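Print | E-mail
Reading time: 1 minute

Toy Storage Check, Ruvedcombe Room 4
Wednesday, April 6, 2022

1. Bins free of cracks and sharp edges: Pass.
2. Handle slots clear: Pass.
3. Cloths stored apart from toys: Action required. Provide a second bin.
4. Load not to exceed 50 items per bin: Pass.

White bin and gray cloth, table position:

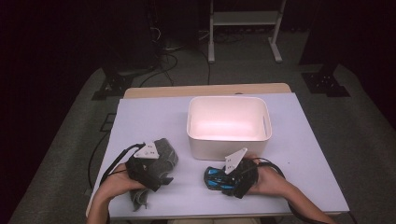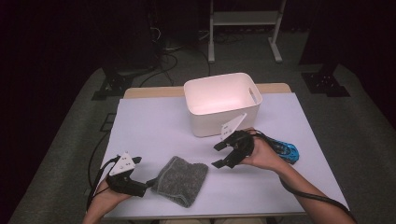

Item 3 shall be rechecked in April. Replacement bins are to be ordered from Scanlon.

Comments (2)

Oko: Does item 3 apply to Room 2 also?

Prono: Our bins have no handle slots. Please advise on item 2.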